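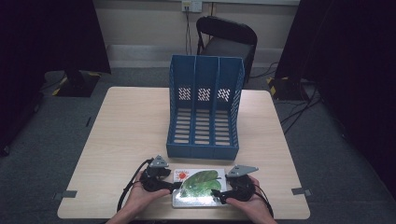 Graduation FAQs, Wekholm College. Lots of you asking the same things so answers all in one place, last updated 16/09/2020. Read this before you email please. Forms go back to the registry office on paper, sorted by faculty: Arts, Science, Health. Put yours in the right one.

How many guest tickets do I get?
2 each. No extras until we know who's not coming. The hall seats 557 and that includes you lot.

Can I swap tickets with a friend?
Yes, but tell Mirko Piras at registry first. Names are checked on the door.

Where do I get my gown?
Baidoo Hall, ground floor, from 8 in the morning. Hire is through Gromon, book direct with them. We can't do it for you and we dont hold spares.

What time should I be seated?
Half an hour before your ceremony. Late arrivals go in at the back and may miss thier name being read.

How do you say my name?
Write it how it sounds on the form. Albane Charpentier reads all the names and will ring you if she's unsure.

I owe library fines. Can I still attend?
Yes. Certificate held back till they're paid.

Can't make it, what now?
Tick "in absentia". Certificate posted within 7 weeks, UK addresses. Overseas takes longer. Or defer to the March ceremony, same form, second page.

Is there parking?
Blue badge only. Everyone else, park and ride.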